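Pairwise ratings and the short indoor season

2019-12-20

The indoor volleyball league I follow has reached its winter break, so the ratings table has been rebuilt from scratch. Last year's version carried over too much from the previous season. Zadovska started with a large advantage it no longer deserved, and the model needed until May to give it up. By then the playoffs were over and the correction was of no use to anyone.

The method is still a plain Elo system. Every team starts at 900. A win moves points from the loser to the winner, and the size of the move depends on how likely the result was beforehand. A gap of 100 points should mean that the stronger team wins a little under two matches in three on a neutral court. The scale is the usual one, and I see no reason to change it.

What has changed

The first change is home advantage. I had it fixed at 60 points for every team. It is now split into a league value and a team value, and the team value is pulled hard toward zero until there is enough data to move it. Fliris is the clear case. Their hall has a low ceiling with lights close to the end line, and visiting teams pass badly there for most of the first set. The old model read this as Fliris being a good team that had bad luck on the road. The new one reads them as an average team with an awkward hall, and I think that is closer to the truth.

The second change is set score. A match that ends in straight sets now moves more points than one that goes the distance. I resisted this for a long time because coaches in this league rotate their bench once they are two sets up, and the third set is often not a fair contest. On past seasons the adjusted version still predicted better, so it stays.

I tried point difference as well. It added noise. One long service run in a dead set can swing the total more than the rest of the match, and capping the difference only moved the problem somewhere else.

The whole history now reruns every time I change a setting. It takes up to 2 hours, most of it spent on the simulated schedules and very little on the ratings themselves. I could make it faster by storing the team values between runs, but then a mistake in an early round would sit there unnoticed.

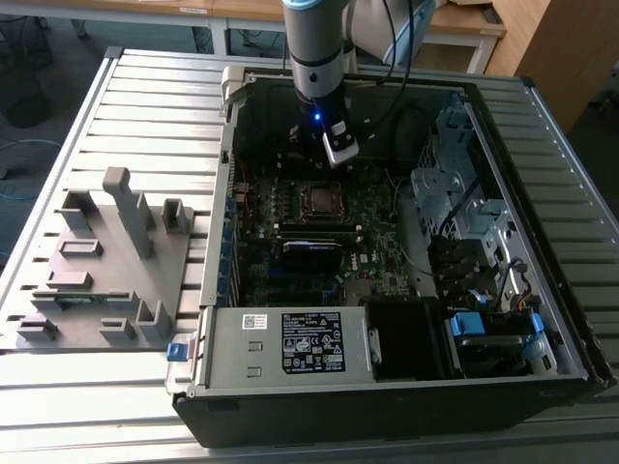 Where the teams stand

Memon is first, and the margin is larger than the standings suggest. They have played the harder half of their schedule and dropped only matches they were expected to find close. Their serve receive is the best in the league, and it travels.

Fluna is second in the table and fourth in my ratings. Three of their wins went to a fifth set, and the model gives limited credit for those. Supporters will say that winning close matches is a skill. It may be, but I have looked for it in past seasons and the effect does not carry over from one half to the next.

Zadovska is falling slowly. They lost both middle blockers over the summer and have not replaced the height. The rating will probably drop again after the break — their next two matches are away, and one is at Fliris.

Known problems

Injuries are not in the model. Neither is travel. I have the distances but no good record of which teams arrive the night before and which drive in on the day.

Early rounds are still too jumpy. The step size is larger at the start of the season, by design, and a team that opens against weak opponents can look better than it is for several weeks. I may start each team partway toward last season's final rating, with a much smaller carryover than before. That would need another full rerun, and I would like to have it done before the first round after the break.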